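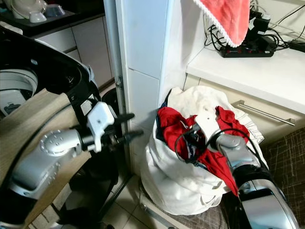 Washing at home to cost more in Plavar from October

Households in Plavar will pay more for water from October, after the town's supplier, Trorska Water, confirmed a rise in its standing charge and a new rate for heavy users.

The standing charge goes up by 7 per cent. Homes using more than 100 cubic metres a year will pay a higher rate on everything above that level. Trorska Water says 215 streets are covered by the change, including all of the Studitz estate and the older houses along Sebastian Road.

The company blames the cost of replacing the main under the river, a job that began in spring and has closed one lane of the bridge for most of the summer. Bills had not gone up for two years before that.

Families with small children are likely to notice the difference first. A discount of 20 per cent will be open to homes with five or more people, but they must apply for it and send proof of address.

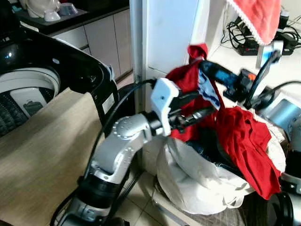

One reader in Studitz wrote to say that the discount should be given without a form, as the council already knows how many people live at each address. The same reader asked why flats with a shared meter had been left out of the letter sent to residents.

Trorska Water said shared meters would be dealt with separately and that landlords would hear before the new rates start. Forms for the discount can be picked up at the Plavar library until 7 pm on weekdays.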